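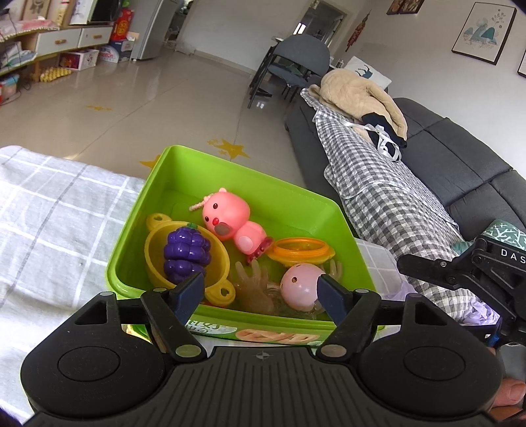
Gripper Evaluation Operators, Home Tasks Program (casual, fixed term)

Flometti Test Services
Location: participants' own homes, greater Melbourne, with one induction session at our Footscray workshop
Positions: 29
Commitment: 65 paid hours over nine weeks, starting in November

Purpose of the work

Flometti runs comparison trials of end effectors for manufacturers and research groups. The current program compares two finger designs on hand-held grippers used for household tidying, sorting and folding tasks. Operators work in a lived-in home, holding a gripper in each hand, and carry out short tasks with ordinary objects. Each gripper carries its own camera and records jaw opening and motion while the task is under way.

The same tasks will later be repeated on a pair of bench-mounted arms at the workshop. Operators are not involved in that stage and no experience with robot arms is needed.

The program is looking at three questions:

1. How often each finger design holds an object on the first attempt.
2. How much each design slips on smooth, soft or irregular surfaces.
3. Whether pad wear changes the result over the life of a set of fingers.

Finger sets under comparison

Set V is the Vodanar parallel finger, a stiff finger with a flat replaceable pad. Set P is the Ploltora compliant finger, which bends at the tip under load. Both fit the same mount. You will use each set for half of your hours, in an order we assign. Please don't swap sets outside the schedule, even if one of them is plainly worse at the task in front of you. Failed grasps are results and we want them recorded.

Finger sets are changed with a hex key, which is supplied. The change takes a few minutes and is covered at induction. Pads are replaced at fixed intervals and the old pads are returned to us in the numbered bags.

What you will do

Operators complete sessions of up to two hours, with a ten-minute break at the halfway point. A session is made up of episodes, each one a single task from start to finish. Most episodes run under two minutes. The full program calls for 3,330 accepted episodes across all homes.

Tasks are drawn from a list of 99 and include:

– moving toys from the floor into a storage bin, and back out again
– taking a named item out of a bin that holds other items
– folding tea towels, face washers and small clothes
– putting lids on containers of matching size
– straightening a blanket or throw on a couch
– pairing socks
– clearing a table into a tub

You will need to supply most of the objects yourself. We want the things you have at home already, in the condition they are in. A small kit of reference objects, the same for every home, is delivered with the grippers and used in the first and last episode of every session.

After each episode you enter a result on the tablet: complete, partly complete or failed. If an object was dropped, you also enter the stage at which it was dropped (approach, lift, carry or release). There is a free text field. Short notes are preferred, for example "left finger caught on rim" or "ball rolled before close".

Before each session you will:

– check both grippers for loose bolts
– wipe the pads and the camera windows with the cloth supplied
– run the open and close check and confirm that the tablet shows a reading from both hands
– confirm that the set letter on the tablet matches the fingers fitted

If the open and close check fails twice, stop and report it. You will be paid for the booked session.

Equipment supplied

Two hand-held grippers, both finger sets, spare pads, a tablet with stand, chargers, the hex key, the reference kit and a carry case. All equipment remains the property of Flometti. You are not liable for wear or for accidental damage, provided damage is reported before the next session.

You will need a standard power point, a home internet connection for overnight uploads and somewhere to store the case off the floor.

Who can apply

Essential:

– aged 18 or over and entitled to work in Australia
– full use of both hands, with enough grip strength to hold a light tool in each for up to an hour before the break
– a living area or kitchen with enough clear floor to kneel and turn in
– able to follow a written procedure without shortcuts
– able to attend one induction session of four hours (paid)

Useful:

– previous work in product testing, assembly, laboratory or quality roles
– homes with varied flooring, furniture and storage
– homes with a good range of children's toys, kitchenware or linen

Left-handed operators are encouraged to apply. Our last program had too few to say anything useful about the effect of handedness on grasp failures.

People with a current wrist, elbow or shoulder injury should wait for a later program. Applicants who worked on the earlier Võ gripper trial may apply, but will be placed in a separate group for analysis, as they will have habits from the older trigger.

Homes and privacy

The gripper cameras record whatever is in front of them, including the room behind the task. Before your first session you will be asked to put away mail, medication, bank cards, identity documents and any photographs you do not want recorded. Screens should be off. Audio is not recorded.

Other adults in the household must sign a consent form if they may come into view. Children must be out of the room during recording. Pets should be kept out where possible, and an episode in which a pet handles or moves the objects is marked as failed and repeated.

Recordings are reviewed by Flometti staff and supplied to the program's clients for engineering use. Street addresses and operator names are not supplied with them. You may withdraw a session within 14 days of recording it, without giving a reason, and you will still be paid for it.

Pay and conditions

The hourly rate is set out in the offer letter and includes casual loading and superannuation. Setup, checks and pad changes are paid time. Pay is by the hour and does not depend on the number of episodes accepted or the share of them that succeed. Operators who finish all booked hours and return the complete kit receive a completion payment.

Sessions can be booked between 7 am and 9 pm. We ask for at least two sessions a week so that pad wear is spread evenly. Daylight and evening sessions are both needed, as the lighting in the room affects the camera tracking, and the booking page will show which of the two you are short of.

How to apply

Apply through the form on the Flometti careers page under reference "Home Tasks – Operator". Please include:

– a short summary of your work history (one page is enough)
– the suburb you live in and the type of dwelling
– a list of the rooms you would use, with floor type
– your dominant hand
– the times of day you are usually available

Do not send photographs or video of your home at this stage. Shortlisted applicants will be invited to a 20-minute phone call, followed by a hand-fit check at the workshop, where you will try the grips in both sizes and complete five practice episodes. The practice episodes are used to choose your grip size and are not scored.

Applications close when all positions are filled. Applicants who are suitable but not placed will be held on the reserve list for the next program unless they ask to be removed.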